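Lencho Household Forum > Laundry and Linen > Folding and storing
Thread: Folding navy and black things – table or bed?
Page 1 of 1

wanpen_c
Posts: 152
I do the folding for our house and for my aunt Orathai, who can't manage it with her shoulder at the moment. Between us it's a lot of dark cotton and a few big fleecy things. I've been folding on the bed for years and my back has had enough of it. The dining table is the right height but it's polished and everything slides off.

Two questions. Does anyone fold on a table with a cloth over it, and if so what sort of cloth? And is there a method for navy T-shirts that doesn't leave a line down the middle of the chest? The drawers are Bakov ones, the shallow sort, so they can't be stacked very high.

tumblerite
Posts: 926
Table, every time. An old flat sheet is fine. You want cotton, slightly rough, nothing shiny. I use a single sheet doubled over on a small table and let it hang down so it doesn't creep.

For T-shirts, face down, fold each side in to the middle, sleeves back on themselves, then up from the hem in thirds. The line down the chest comes from folding the shirt in half lengthways, so don't do that.

marl_and_twill
Posts: 20
I don't agree about the table. A bed gives slightly and the shirt stays where you put it. On a table I end up pressing creases in with my forearms. I kneel on a cushion at the side of the bed and my back is fine.

tumblerite
Posts: 926
Kneeling is no use to anyone with bad knees, though. And how are you doing a double duvet cover on your knees?

marl_and_twill
Posts: 20
I stand up for the duvet cover. It's one item.

gatepost
Posts: 152
What colour is the sheet you put under things? I ask because I changed from white to a darker one and the lint problem got much better. White flannelette sheds on navy like nothing else. If you're folding dark clothes, don't put a fluffy pale sheet under them, whatever you do about the table.

wanpen_c
Posts: 152
It's been a white one up to now, so that may explain the bits. I'll try a green one. I do like a pale background for dark clothes as I can see the edges, particularly after four when the light goes in our back room.

Bowline
Posts: 10
We use a pale green cloth for dark things, on a table and on a bed both. It's a good colour for it. You can see exactly where the navy stops, and it's less glaring than white under strip lights. The creases from the cloth being stored folded don't seem to matter, I never iron it.

Some from our folding, T-shirt and bigger pieces, all navy:

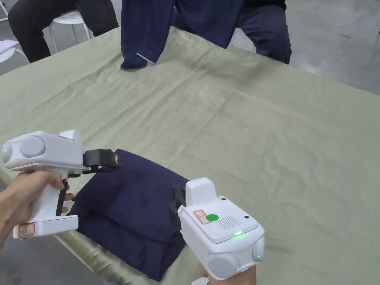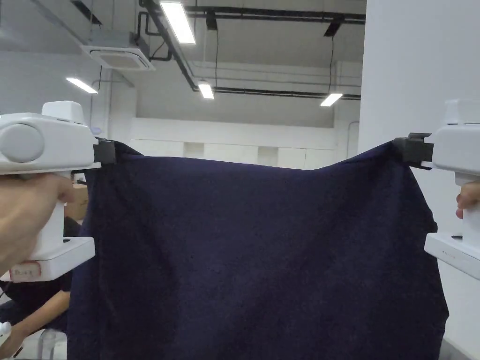
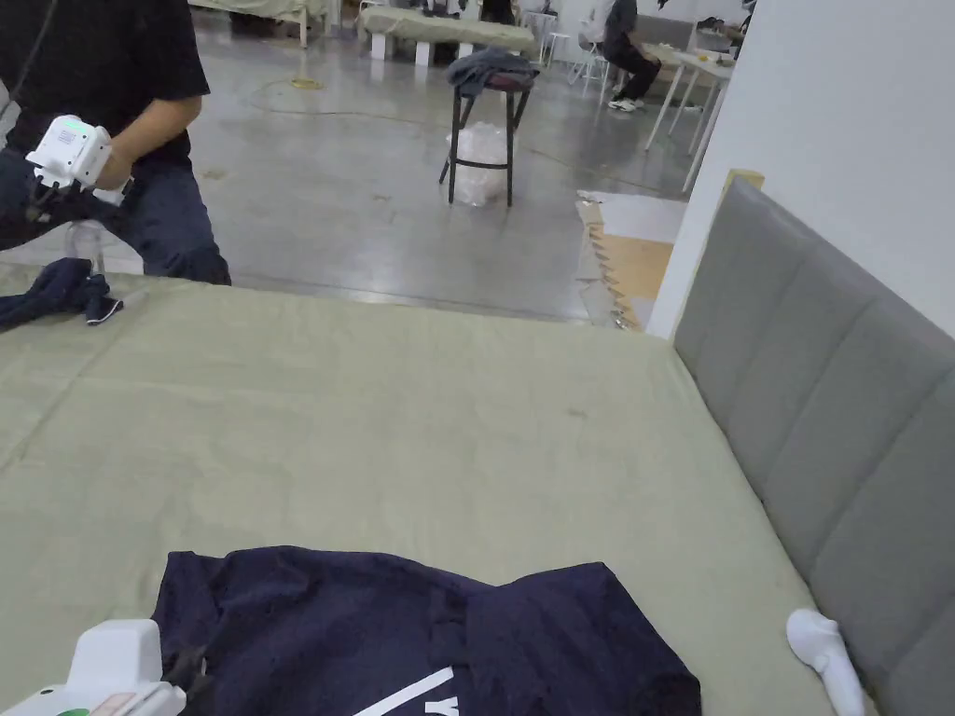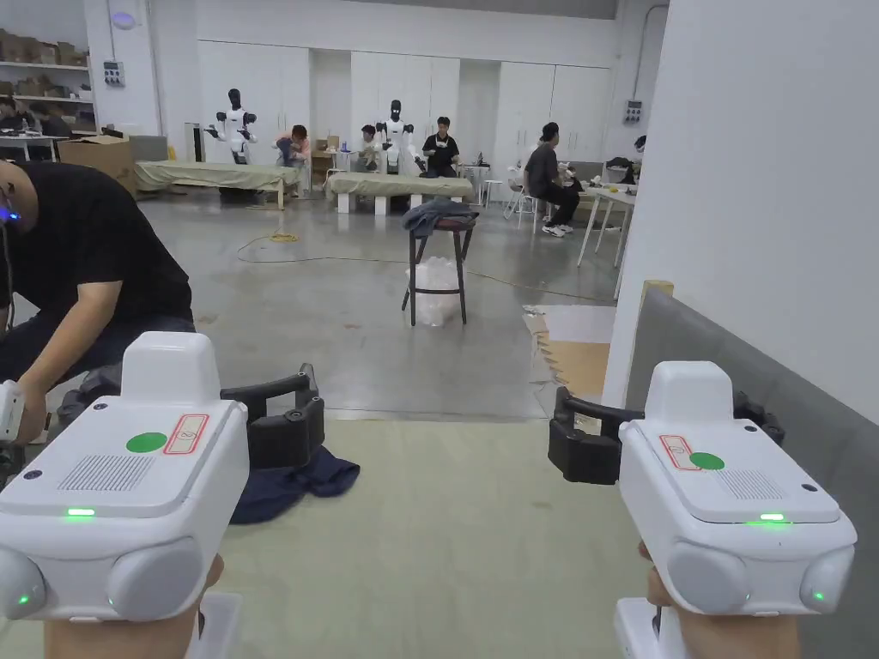
The order I go in is big things first, while my arms are fresh. Take a large piece by two neighbouring corners, hold it up and let it hang until it stops swinging. Bring the two corners together, run down the side to find the other pair, and only then put it on the table. If you put it down before the corners match you spend the next five minutes walking round the table pulling at it.

T-shirts after that. Spread the shirt out and smooth from the collar towards the hem. If it's got lettering on it, put the lettering face down for the folding and turn the bundle over at the end so you can tell which shirt it is in the drawer. For shallow drawers I fold to a rectangle and then in half once more, and stand them on edge.

Socks last. They want a tray or a bowl, or they wander off on their own.

gatepost
Posts: 152
Face down for lettering is right for printed shirts. If the print is the thick rubbery sort, don't fold across it at all, and don't let two prints touch in a warm drawer. I ruined a good one that way in an airing cupboard.

marl_and_twill
Posts: 20
Standing them on edge only works if the drawer is full. In a half-empty drawer they slump over and you have to do them again. I lay mine flat in piles and take from the top.

Bowline
Posts: 10
A shoebox in the empty half of the drawer. Cut the end off it if it's too tall.

marl_and_twill
Posts: 20
That's a lot of effort to avoid a pile.

tumblerite
Posts: 926
With piles you wear the top three shirts until they fall apart. I did that for years. On edge you can see all of them.

I'd argue with the big things first, though. I do socks and pants first because it clears most of the basket quickly and then there's room to put the basket on the floor. If you start with the blankets you've got a heap of finished blankets in your way for the rest of the job.

Bowline
Posts: 10
They go straight on to a chair or a stool as they're done. I keep one within reach of the table for that.

pegbag_jo
Posts: 20
We have the same argument in our house. My husband does the big things first, I do them last, and the amount of folding is the same. It depends where your cupboard is. Ours is on the landing so the blankets get carried out as soon as they're folded whichever way round it goes.

On the cloth – I bought a cheap polyester tablecloth from the market in Pruvivura and it was hopeless. Static. Every dark thing I put on it came up with hairs. Cotton, as tumblerite says. If it slips, put a piece of that rubbery drawer liner under it at each corner.

gatepost
Posts: 152
Drawer liner is a good idea. I've used bulldog clips on the table edge but they catch on knitwear.

wanpen_c
Posts: 152
Thank you all. I've now had a go with a green cotton sheet on the dining table, doubled over, with drawer liner under the corners. It didn't move. The lint is better, though some of that may be that I cleaned out the dryer filter on the same day, so I can't say which did it.

I tried the T-shirts face down with the sides in to the middle. There's no line down the chest now but there are two lines either side of it. They're fainter. Is that normal or am I pressing too hard?

tumblerite
Posts: 926
Normal. They drop out once the shirt's been on for ten minutes. If they're sharp you're smoothing after each fold. Smooth once before you start and then leave it alone.

marl_and_twill
Posts: 20
Or roll them. No lines at all.

gatepost
Posts: 152
Rolled shirts get little crinkles all over. I'd sooner have the two lines.

marl_and_twill
Posts: 20
Only if you roll them tight. Loosely rolled they're no worse than anything folded.

pegbag_jo
Posts: 20
Rolling is good for holidays. In a shallow drawer I found they unrolled when I pushed it shut.

wanpen_c
Posts: 152
I'll stick with folding, I think. Orathai rolls hers and she's asked me to carry on rolling them, so I'm doing both at present.

One more thing. The large fleecy blanket won't lie flat however I fold it. It's too thick for the Bakov drawers and it springs open on the shelf. I've seen the Curow storage bags with the zip. Are they any use for something you want to get at most evenings?

Bowline
Posts: 10
For every evening I wouldn't bother with a bag. Fold it in half, in half again, then fold the long strip in from both ends so they meet in the middle, and close it like a book. Put it on the shelf with the fold facing out. The weight of the top half holds it shut.

tumblerite
Posts: 926
Agree with that. Bags are for things you put away in October and don't want again, or the other way about. The zips go if you use them daily.

gatepost
Posts: 152
Or leave it over the back of the sofa, if it's out most evenings anyway.

wanpen_c
Posts: 152
It was on the sofa, but the dog had it. I'll try the book fold tonight and put it on the middle shelf.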